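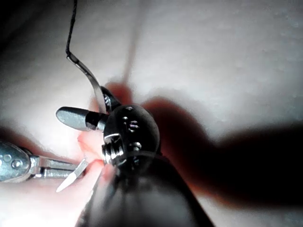 ## Tuesday, page header test, Grurano account

Carried on from last week. Flovo pushed the new brand page layout to the Grurano page overnight, so the old header crop is gone. The avatar now overlaps the lower left of the header and covers the tagline on phones.

- Followers at start: 1726
- Pinned post: store opening, unchanged
- Link in bio: still points to the Geltedeck landing page, needs the new tracking tag

Moved the tagline right and up, re-exported, uploaded at 9:40. Fine on desktop. On the small phone the last word still wraps. Cut the tagline to 18 characters and it holds on one line.

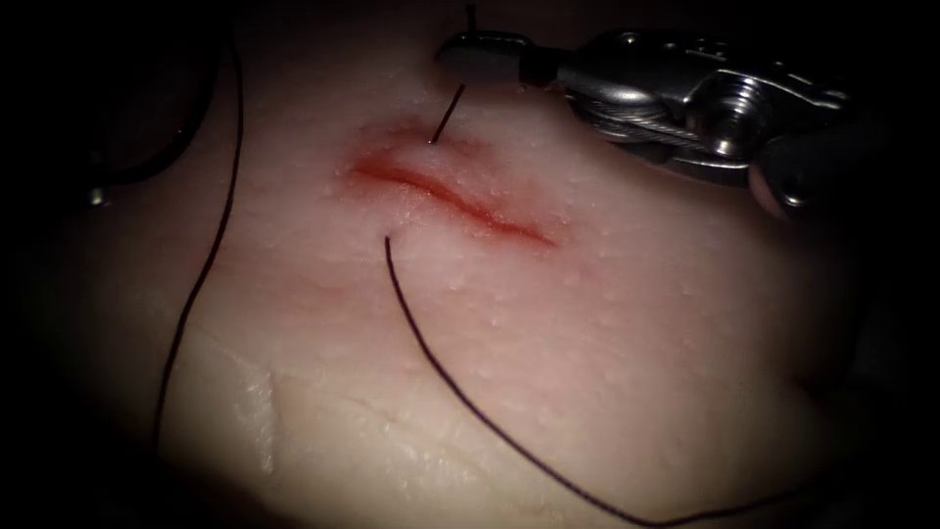 Scheduler check next. Queued 2 posts through Geltedeck, one with a link card and one plain text. Plain text went out on time. The link card posted without its thumbnail. Same link pasted by hand into Flovo shows the thumbnail, so the fault is on the Geltedeck side or in their cache. Cleared the cache, requeued for 3 p.m.

Mthembu page has the same layout but an older header file. Do not copy the Grurano settings across, the safe area is different when the page has a shop tab.

Paid reach is capped at 200 a day until the header is signed off. Leave the cap alone.

Open: thumbnail result, tracking tag, alt text for the new header.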